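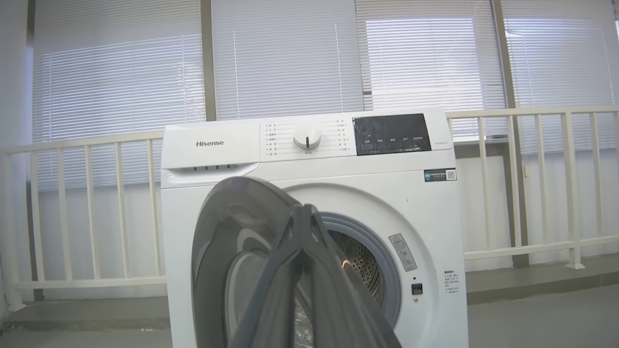
Front loader by the white railing, door open, dial pointing straight down.

Lekel laundry notes — README

Hi! I'm Signe Laxdal and I look after this folder. It started as a text file called "washer stuff" that I kept for my own use, then Gleice Bragança asked for a copy, and then everybody on our floor wanted one, so now it has a proper name and a README like a grown-up project. Lekel is just what we call the shared laundry space, don't look for a deeper meaning.

What's in here

There are 26 notes, all plain text, all short. Each one covers one kind of load or one cleaning job. You can read them on your phone with wet hands (I do). The first 16 are loads: towels, bedding, dark jeans, gym clothes, the bath mat, that sort of thing. The rest are upkeep and a few odds and ends, like how to get a sock back from behind the gasket and what to do about a duvet that has eaten everything else in the drum.

There's also labels.txt, my attempt at an English version of the panel. The program names run down both sides of the dial in small gray Chinese print, and the touch buttons along the bottom of the black display are in Chinese too. Refilwe Shabalala went through them with me one evening and fixed a bunch of my guesses. I had been washing sweaters on what I thought was a gentle program for months, and, well, those sweaters belong to my niece now.

How to read a note

Every file uses the same fields:

load: what you're washing
program: the name from labels.txt
soap: how much, in capfuls
fill: how full the drum should look
after: anything to do once it's done

If a field is blank, I haven't worked it out yet. Please don't fill it in from memory! Run the load, see how it comes out, then write it down.

About the "fill" field

I get the most questions about this one. I don't own a scale that can handle a basket of wet towels, so I go by eye. "Half" means you can see the back of the drum over the clothes. "Hand" means you can lay a hand flat on top of the pile and still slide it in under the top of the drum. "Loose" is for anything puffy, and means stop well before you think you need to. Edivaldo Figueiredo thinks I'm too cautious with bedding and he may be right, his sheets look fine.

Door and gasket

The gasket on this one is a pale blue-gray, so hair and lint show up pretty quickly — nice if you like to keep on top of things, a little depressing if you don't. My routine is in gasket.txt. The short version: old washcloth, warm water, go around the fold once with a finger pushed in deep, then dry it with the other side of the cloth. I wipe the inside of the door glass while I'm there. Leave the door open afterward, please, all the way if nobody needs to get past. A door left open a crack tends to drift closed overnight and by morning it smells like a swimming bag.

Detergent drawer

Pull it out, rinse it in the sink, use the old toothbrush for the corners. Powder cakes up in there worse than liquid does. I used to do this whenever I remembered, which was never, and now I do it in the same session as the gasket. drawer.txt has the longer version, plus Sebastião Leite's trick with a splash of white vinegar. His note is left in his own words, including the part about the neighbor's curtains.

Things I'm unsure of

Eight of the notes are marked "draft" on the top line. Wool is a draft (see sweaters, above). So are the notes for pillows and for anything with a zipper longer than my arm. I also don't trust my soap amounts for the small loads. We changed detergent in April and I've only redone the towel and bedding notes so far, so if you're on the new stuff, start low and add next time.

These notes were written for one machine, a Hisense front loader. If yours is a different one, the dial names won't match and you should go by your own manual. The gasket and drawer files should still be handy, a fold full of lint is a fold full of lint.

Adding your own

Copy blank.txt, rename it after the load, fill in what you know, and put your first name on the last line. One load per file. If you disagree with a note that's already there, add yours underneath and leave the old one alone. Gleice and I have two opposite opinions in towels.txt about fabric softener and they've lived there peacefully for ages.

Send new files to me or drop them in the "incoming" folder. I go through it when I'm waiting on a spin cycle, so it's usually pretty quick!

To do

Redo soap amounts for small loads
Finish wool, with a sweater I don't care about
Ask Refilwe about the last two labels on the right-hand column
Split "rugs and mats" into two files
A note for the picnic blanket with the backing that sheds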